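Print this page
E-mail this page

CHAPTER 4
What Counts as Working?

Before you read on, write down what you would need to see before you agreed that a student robot can tidy a bedroom. Keep the paper. You will want it again at the end of the chapter, and you may want to change it.

Most people who answer this for the first time write something like "it puts the things away." That sounds fair until you try to score it. Which things? Away where? How many tries does it get, and who moves the furniture back between tries? A team that has spent a whole term on its robot will have kind answers to all of these questions. A judge who has seen a lot of teams will not.

The Ralton Cup is a school competition built on one household job. Teams get a small table with a drawer, a handful of ordinary items, and a time limit. The robot must open the drawer, move what it is told to move, and close the drawer again. Entry sheets for the last round claimed success rates that would make a factory manager jealous. One team, Fosar, turned in a log of 294 practice runs and reported that nearly all of them worked. When the organizers read the log line by line, 88 of those runs turned out to have been restarted by hand, and the restarts had been left out of the score. The team had not set out to cheat. Its members had simply decided, late in the evening and a little at a time, that a run spoiled by a bad start was not a real run.

You will meet this problem in every club and in a good many published reports. The trouble usually starts with the word "try."

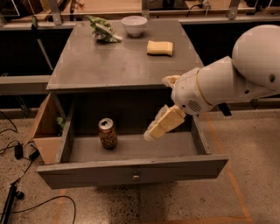
By Henrique Matos
Posted 12/03/2023

I coach a team, so take my doubts as coming from inside the tent. A gripper reaching into an open drawer beside a can makes a very good picture for a poster. I have put pictures like it on posters myself. Parents love them, and so do the people who sign the checks.

But look at what a picture like that can't settle. Did the arm pull the drawer open, or did a student do it to save time? Is the can going in, coming out, or staying put? If the bag and the sponge are next, does the program know that, or is somebody going to press a key? A still picture fits all of these stories equally well, and the caption will pick the one the team likes best.

Video is better, though less than you would hope. Our rivals at Amaral once showed a lovely clip of a bowl being set down without a wobble. I asked for the clip before it and the clip after it. They had kept neither.

So I give my own students three dull rules. Write down what counts as a success before the motors are switched on. Log every run, including the ones that end with somebody grabbing the stop button. Let a person from outside the team lay out the items, and don't let the programmers watch. My students dislike the third rule most, and it has cost us more points in practice than the other two together.

A crumpled bag is a good test of whether you mean it. A bag that has been squeezed a few times has a new shape each time, and a program tuned on yesterday's bag may close on air today. Teams know this, and some of them quietly keep one bag in good condition for the whole season.

4.1 Defining a Run

For this section, a run begins when the start signal is given and ends when the robot stops, the time limit is reached, or a person touches anything. All three endings go in the log.

E-mail this page
Print this page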